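Pay for the fingers, not the arm

The Lurnanell teardown cell is sold as a service: Brutico supplies the arm, the gripper and the software, and the customer pays 39 dollars per desktop processed. I think that is the wrong thing to price.

Filipa Pacheco's refurbishing shop in Moreira logged 172 machines on the service before September. Her sheet shows that cases of one model run well. A change of chassis costs a technician most of a morning, and that labor does not appear on the Brutico invoice. The arm is rarely the limit. Clearance at the CPU socket is. Gripper fingers have to fit between memory slots, chokes and capacitors, and they have to hold a processor by its edges without touching the contact field.

Rero, the competing kit, costs 2509 dollars for a finger set and fixtures, with no per-unit fee. Lejla Georgiou, who tested both, prefers the Lurnanell software, and I agree with her on that point. But a shop with mixed stock should buy the tooling outright and rent the rest — or ask Brutico to bill by chassis type. As the contract stands, the customer carries the risk of every odd bracket and lever.

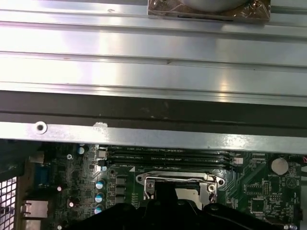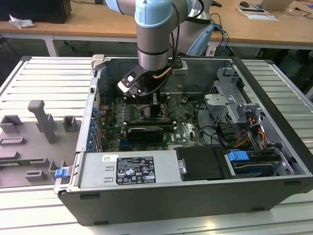
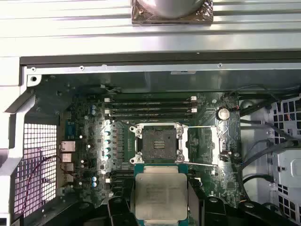

Last picture: processor held in the gripper, just below the empty socket.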